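How Does a Robot Learn to Use Two Hands?
For young readers – from the Learning Pages of the Vulau Institute

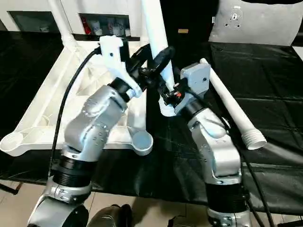
Think about the last time you opened a jar. One hand held the jar still while the other hand turned the lid. You probably did not have to think about it. Your hands have been practicing together since you were a baby.

A robot with two arms does not start with that skill. Each arm has its own motors, and each motor needs to be told how far to turn and how fast. If one arm pulls while the other pushes, the part between them may bend, slip or fall.

Learning by being shown

Researchers at the Vulau Institute study a method called learning from demonstration. A demonstration is when someone shows you how to do something. In this method, a person guides the robot through a job from start to finish. While this happens, a computer saves what the camera sees and how each arm moves.

One demonstration is not enough. If a robot sees a pole in only one place, it may learn to reach for that place even when the pole has been moved. For this reason the job is shown many times, with small changes. The pole may lean a little more, or the base may be turned another way.

The Furner study

In a project named Furner, the robot practices with long poles and a base with broad legs. The poles are hard to handle because they are long. A tiny movement at the bottom becomes a large movement at the top. You can test this at home with a broomstick, if there is plenty of space and an adult agrees.

The team recorded 2000 demonstrations. A computer program then searched them for patterns, such as where the grippers usually are just before they close. Scientists call this step training.

What the researchers found

After training, the robot was given 116 new tries with no person guiding it. The team compared two programs. The first controlled each arm separately. The second controlled both arms together, and it dropped the pole less often.

There were still mistakes. Sometimes a gripper closed too early. Each try could take up to 6 minutes, and a person can do the same job much faster. The team is now studying the mistakes.

Words to know

Gripper – the part at the end of a robot arm that holds things.
Demonstration – showing how a job is done.
Training – the step in which a computer program finds patterns in many recordings.

Page last reviewed 13 March 2024.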